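Trutgate workshop
15 Jul 2025

1/ Long one. I've been building a two-armed table robot at the shared workshop on and off since June and people keep asking where it has got to, so I'm putting it all in one place.

2/ The aim is modest. Two small arms on one rail, a table, and the job of dealing with what's left after a meal. Bowls and plates go one way, rubbish goes another. It's called Asodis, which was the name of the folder I started it in, and it stuck.

3/ Cost so far is £686. That covers motors, cables, two power supplies, screws and the metal for the rail. It doesn't cover the laptop, which I already had, or the printed parts I threw away. I'd budgeted for less.

4/ The rail was the best decision I made. In the first version each arm was clamped to the table separately, and every time someone leaned on the table one of them shifted a bit and the positions I'd saved were wrong. With both arms bolted to one piece of metal they at least move together. I still check them at the start of every session.

5/ The motors are Drilach ones, bought second-hand as a job lot. Two had stiff gearboxes. I took them apart, cleaned out the old grease and put new in. One came back fine. The other still clicks at one point in its turn so it went into a base joint, where it matters least.

6/ Fingers next, as that's where most of my time has gone. I'm on version 4. The first was bare printed plastic and everything slid out. The second had rubber bands round it, which gripped well and then perished. The third was too thick to get under the rim of a plate.

7/ Version 4 is thinner, with a rough pattern on the inside face. It copes with a cup. It copes with a bowl if it comes in at the rim. Anything lying flat on a tray is still hard, as the tip has to get down to the surface without digging in.

8/ Chopsticks are the worst. They roll, and if the finger touches one slightly off centre it swings round and ends up pointing somewhere else. I've stopped trying to pick them up by the end and now go for the middle, with the wrist turned to match. Slow, but better.

9/ Cables. I've rerouted them 7 times. They need enough slack for the wrist to turn right round, and that same slack then wants to catch on whatever is standing on the table. What I have now is a loose loop held at two points on each arm. It isn't pretty. If anyone has a neater way that doesn't need a hollow joint, I'd like to see it.

10/ On software I've kept things dull. I drive the arms by hand through a set of movements, record them, and use the recordings to train a small model overnight. The control code is a library called Nanayakkara with a few changes of mine on top. Most of those changes are limits, so an arm stops before it pushes hard on anything.

11/ Someone asked why I don't just write fixed positions. I did that first. It works as long as the bowl is exactly where it was last time, and in my house it never is.

12/ I use real crockery and real food bits when I record. I tried it with wooden blocks and the model got good at wooden blocks. Rice is a nuisance to clear up afterwards but it's what ends up on a tray, so it stays in.

13/ Wrist cameras made more difference than I expected. From above, the arm hides the very thing it's reaching for. From the wrist you get the last few centimetres, though the focus goes soft when you're that close and glare off shiny plastic is a problem. I've moved the lamp twice.

14/ A few from the table:
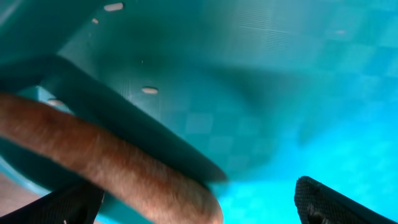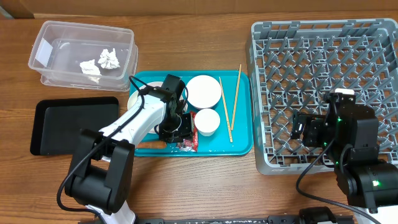
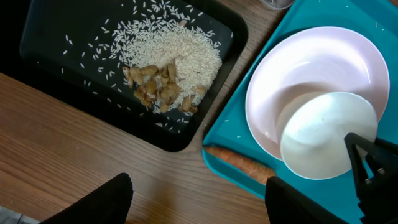
15/ What still goes wrong, in no particular order. The left arm drifts once it has warmed up. The open and close speed of the fingers is tied together in my code and shouldn't be. And if both arms head for the middle of the table at once, one has to wait, and the rule for which one waits is crude: left goes first, always.

16/ I want to fix that last one properly. At the moment the right arm will stand there holding a bowl while the left one spends ages on something small. A simple check on which arm is already carrying something would sort out most of it.

17/ Parts people asked about — the rail is an offcut from the workshop scrap bin, drilled on the pillar drill, with slots instead of round holes so the arms can be slid along. Use washers. I didn't on the first one and the bolt heads chewed up the slots.

18/ Power: one supply per arm. I ran both from one at the start and whenever the two shoulders lifted together the voltage dropped and the wrist motors reset. I spent a whole weekend looking for that in the code.

19/ No, I'm not selling it, and no, it won't do your washing-up. It's slower than doing it yourself and I'd expect it to stay that way for a good while.

20/ Files for the version 4 fingers will go up once I've redrawn the mounting holes, as the current ones only fit after filing. The rail drawing is ready now, so ask if you want it.

21/ Next job is the drift on the left arm. I think it's a loose horn screw on the elbow but I need to take the cover off to check, and that means undoing the cable loop again.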